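Lirano Project: Progress Report for February

Category: Project updates / Funder reports

Prepared by Funmilayo Ekwueme for the Nestudus programme office 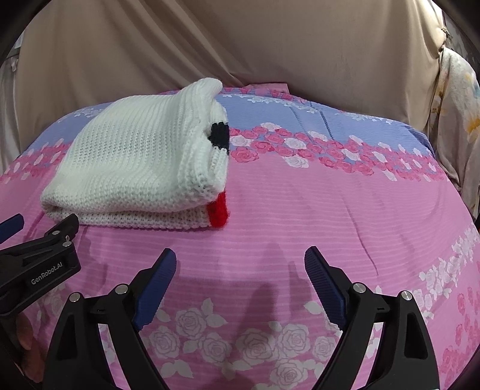 The main matter in this period is the fault in the finger closing, which stopped our work on knitted clothes for 7 working days. I will explain it first and come to the budget after.

In the first week of the month, Elínborg Arnardóttir noticed that the recorded finger opening did not agree with the real one. The tool reported fully closed while there was still a gap of 2 millimetres between the pads. With a towel this makes little difference. With a thick sweater it is serious, as the log says that the cloth is held when it is only touched.

We found that a pivot pin had moved slightly out of its seat. The pin was within the limits of our inspection sheet, so the sheet was wrong also. Nobody was hurt, but one operator reported a pinched fingertip when she tried to push the pin back by hand. This is now forbidden, and the tool must be switched off before any adjustment.

About 3,000 folding recordings were made before the fault was noticed. We have checked 2,000 of them. The rest are kept apart and will not be delivered to Pidico until they are checked too.

The replacement pins are ordered from Imhof. Until they arrive we measure the closed gap each morning and again after lunch. I ask the office to accept a delay of two weeks for the second delivery. We do not ask for additional money.

14 shares | 2 comments

Related items
Lirano: progress report for January
Inspection sheet for hand-held tools, revised
Nestudus reporting calendar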